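4. Setting the wall timer

The Pidolen timer runs one circuit, up to 8 switching times a day. Set the clock before you enter any times.

1. Hold MENU until the hour flashes.
2. Press + or - to change the hour, then press OK. Do the same for the minutes.
3. Press MENU again. P1 ON appears.
4. Enter the time you want and press OK. The display moves to P1 OFF.

Note: The timer does not adjust for daylight saving time.

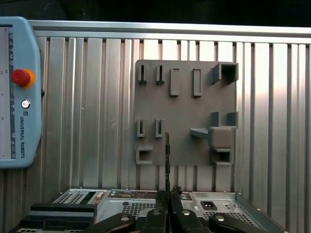

Kirsten Hviid

5. To skip a program, press OK until the dashes show.
6. Press MENU to save. If no key is pressed for 67 seconds, the timer goes back to the clock and the last entry is lost.

Caution: Turn off the breaker before removing the cover - the terminals stay live even when the timer is set to OFF.

The backup battery keeps your programs during a power cut. Replace it every February.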